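The Joto guesthouse in Flastasum has resumed its evening refreshment round, which will run nightly through August. Drinks are poured in guest rooms from 9 p.m., and each round is expected to take 30 minutes.
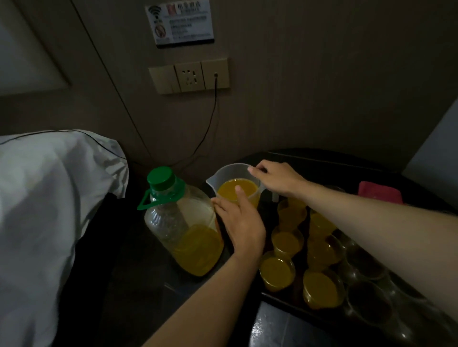
**Guest Services**

A clear measuring jug is used for pouring, and the small plastic cups are set out on a black tray beside it. Orange drink is the first flavor on the list — a second will be added later in the month.

The round is organized by Holtent, which has managed the guesthouse for seven years. Guests who do not wish to take part may leave word at the front desk before 5 p.m. Requests from the Björklund annex should be made by telephone.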